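October 16, 2021

Saturday, and I went to the lab all the same, for the lace planner.
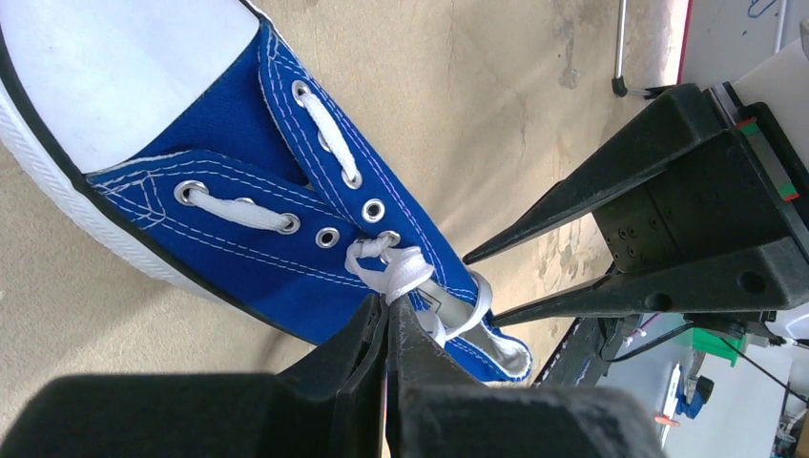

Radwa Ouali thinks that I am repairing the wrong layer. She wrote to me at lunch that the planner is healthy and that the delay comes from perception, which sends its estimate late, so that the second arm starts from an old pose. I answered that I would look at the log before I believed her, and then I was a little ashamed of my tone.

So I looked. The perception node stamps its message when it publishes, and it should stamp it when the camera gives the picture. The difference in the log was 210 milliseconds in the worst place. For a rigid object this would perhaps not matter. A lace moves as soon as a finger moves, and the controller was making its correction for a loop that had already changed its form.

I altered the stamp, and then I had to alter the buffer also, which keeps only the last 100 transforms and was throwing away the one I now needed. Gilles wrote that buffer in September and left no comment in it. I left one.

After this I replayed run 476 with the new code. The two arms agree better about where the lace is. The planner still chooses a bad approach for the right arm, it wants to come in low near the heel and it plans 3 times before it accepts a path. I do not understand the cost function well enough to say why. I must ask Younes on Monday, and ask him slowly.

I have written to Radwa that she was right. She has not answered yet. The branch is pushed, the tests for the buffer are not written.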